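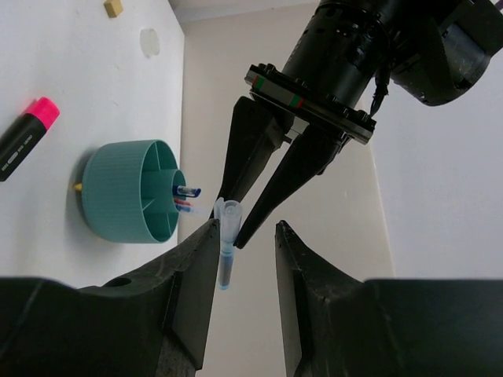
I want to make a case for the pen holder. I mean the ordinary desktop kind, with compartments, that gets bought once and then ignored for years while people spend real money on lamps and chairs. Every work table should have one, and a lab bench or a classroom table needs it more than an office desk does! A little open tube of pale blue liquid deserves some clear space near it, and a round teal holder with ribbed sides and dividers gives the pens a place to be, blue cap with red tip and all. I love the color too. On a white tabletop you can find teal from across the room.

My friend Noura Rizk disagrees with me. She likes a flat tray, because she can see everything in it, and she says a holder turns into a junk jar by June. Fair enough, mine has had a dead highlighter in it since I moved into room 303. But a tray spreads. It takes over the corner, then the next corner, and by Wednesday you're labeling tubes with your elbow on a stapler.

Dividers are what save the round holder, I think. Put the fine tips in the small inner cylinder and the fat ones outside, and your hand learns it in a week (mine did, and I'm hopeless at this stuff). Markers go in cap up. I will argue with anyone about that one, Noura included.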